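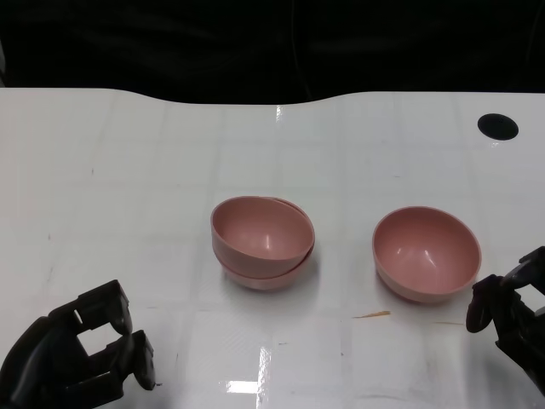 Report on our visit to the Deltum open day at Putmont
Student project report, Technology and Society unit
Visit date: 14th March

Why we went

Our project this term is about everyday jobs and whether a machine can learn to do them, so when we heard that Deltum was opening its workshop in Putmont to school groups we put our names down straight away. Two of us had never seen a robot outside of a video, and the rest had only seen the vacuum kind that bumps into your ankles. We were all pretty excited on the bus, even though it left far too early and somebody had forgotten the permission forms (they were found, thankfully, in the bottom of a lunch bag).

The welcome

We were met in the foyer with name stickers and some very good date scones, and given a short talk on how the place began. It started in August as a small offshoot of Tanner, a firm that makes parts for packing lines, and it still borrows a lot of its tools from next door. The robot program itself is called Idano. We were told that 303 visitors had signed up for the day, which explained the queue for the toilets.

The demonstration

Our favourite part by a long way was the bowl table. The robot has two black grippers and works at a white table with a dark curtain behind it, and its job is to handle plain pink bowls – stacking them, unstacking them and setting them out again. It sounds like nothing much when you write it down. Most of us could do it half asleep while clearing up after tea. But standing there you start to notice how many small decisions go into it, like how wide to open the fingers, which side of the rim to come in from, and what to do when one bowl is sitting crooked inside another.

One of the engineers told us the shiny tabletop makes things harder than you would think, as the ceiling lights bounce off it and a bright patch can confuse the cameras. She also said the team had recorded 1,997 practice runs with bowls and cups, and they hope to add another 400 before the winter break. We asked if they ever got bored, and she laughed and said there was a good radio.

What we learned

We had gone in thinking the clever part would be the hands. After talking it over on the way home, most of our group now think it is the practice, and the patience of the people who set the table up over and over. We also changed our minds about our survey. The first draft asked people if robots would "take over" housework, and we have rewritten that question to ask which jobs they would like help with.

What we would do differently

We ran out of time for the packing line tour, and we only took notes at the bowl table, so our section on the other stations is thin. Next time we would split into pairs and bring more pens.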